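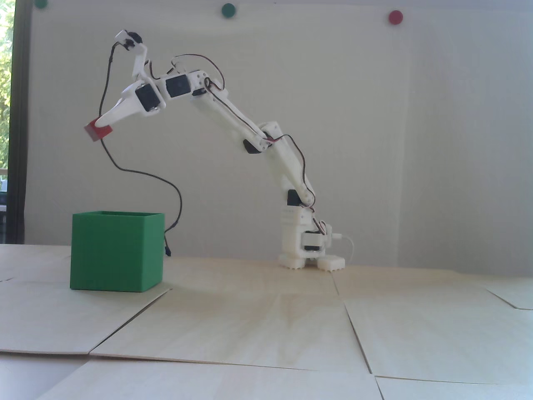
**Stage crew and stallholders wanted for the Gauthier Green welcome-back day**

The students' union at Gauthier College is putting on its yearly welcome-back day, and we need people who can lift things, plug things in and stay cheerful near a bouncy castle. Last year we had 1,000 visitors and one working extension lead. We have since bought more leads.

### Stage crew (8 places, paid)

You'll help the bands on and off, tape down cables and tell drummers they have one song left. The last part calls for a firm voice. Dramitz are headlining, Fliner are on before them, and both have sent lists of what they'd like backstage. You won't be expected to find the hummus.

- Shifts run from 10am to 4pm or 3pm to 9pm
- £60 a shift, plus a hot meal from whichever stall has the shortest queue
- Sturdy shoes, please – we mean it about the sandals
- No experience needed for the early shift; late crew should have worked a gig before

### Stalls (21 pitches)

Clubs and societies pay nothing. Outside traders pay £35, and food sellers must send us their hygiene certificate before we'll give them a pitch. Every pitch comes with one table and two chairs. Gazebos are your own affair, as is chasing them across the rugby field.

We already have three people selling brownies. We'd be very pleased to hear from someone selling anything else.

### Open mic

The Gokano tent has room for short acts through the afternoon. Singers, poets and jugglers are all welcome. Ten minutes each, and that includes tuning up. The tent holds 400, though we wouldn't let that worry you at half past twelve.

### How to apply

Crew: send a few lines about yourself to Valentyna Skoryk, events officer, at the union office. Say which shift you want and whether you can drive a van.

Stalls and open mic: forms are at the front desk, or ask Azra Shehu. Please fill in both sides. There is a second side.

Forms and crew applications are due by noon on the last Friday in June.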